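RURNCOMBE, 24 Mar 2024 -- Komstead will open a shared repair room at its Cloutier building next month, giving residents a place to fix small household items at no charge.

The room has four worktables and a stock of basic supplies. Members can borrow hand tools such as adjustable wrenches and use the tape kept on the tables.
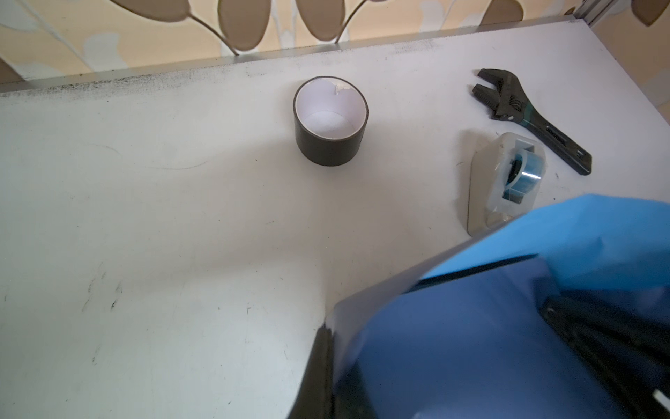
Opening hours and sign-up

The room will be open on weekday evenings. Komstead has set aside $2000 for supplies in the first year.

"People bring us a loose chair leg or a torn box, and most of it is a short job," said Slavica Omerović, who manages the room. "They just need a table and a wrench."

Sign-up began in February and remains open at the Komstead front desk.

Contact: Régis Hervieu, Komstead, extension 1469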